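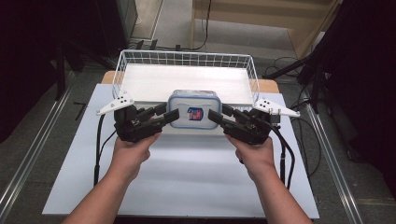

The container library at Prurkard lends out food storage boxes, baking dishes and serving bowls the way other places lend books. Last year it made 1,026 loans from a single set of shelves on Lozano Street. We talked to the woman who runs it about lids, baskets and what comes back.

She started with her own cupboard. "I had one stack of boxes and another stack of lids, and hardly any of them matched," she said. "My sister was the same. We both kept buying more every February, when we cleaned out the kitchen, and throwing out the old ones."

The first shelf had 100 pieces on it, nearly all of them given by people on the street. It now holds 175. She says she doesn't want many more than that. "Past that point I can't see what I have. Things go to the back and stay there."

Everything is stored with the lid on. She tried nesting the boxes for a while, with the lids filed upright beside them, and gave it up. It saved a lot of space, but every loan turned into a search. Now a box goes on the shelf closed and comes off the shelf closed.

"People ask me if they smell, being kept shut," she said. "They do if you shut them damp. So we leave them open overnight and put the lids on in the morning."

The plastic boxes she likes best are the see-through ones with a colored rim on the lid. Someone looking for the light blue rim can find it from across the room. Sticky labels are a sore point. She will leave one on a lid if it is flat and holding well, but a label that has started to lift gets soaked and scraped.

Most of the sorting is done with wire baskets on the table. Small boxes go in a basket, the basket goes on the shelf, and a borrower can pull the whole thing out and look through it. She prefers wire to solid tubs for this.

"You can see in from the side, and crumbs don't hide. I'd take a basket with a flat bottom every time. On bare wire the little boxes tip over." 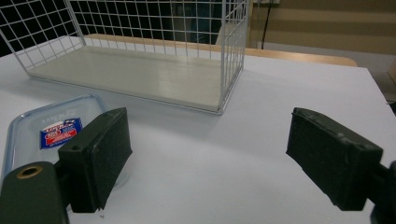
Prurkard Container Library, Sorting and Shelving Team

Glass is handled separately. A rectangular dish with rounded corners is the most requested item they have, she said, and the one she worries about. Glass dishes are set down on the table by themselves while the plastic is being put away, and they are never stacked more than 2 high.

"I run a finger along the rim. That's the whole inspection. If I feel a chip, the dish is done, and I don't care how nice it is."

Borrowers get a card with the piece's number on it and can keep the item for as long as a casserole takes to get eaten, within reason. Nutell Hardware, next door, takes returns when the library is closed. A second shelf is planned for the Raton Avenue laundromat, if the owner can find a spot away from the dryers.

Asked what she would like people to do differently, she thought about it for a bit. "Bring the lid back. I'll take it dirty, I'll take it late. Just bring the lid."

The library is open every afternoon until 5. Donations of boxes are welcome if the lid fits.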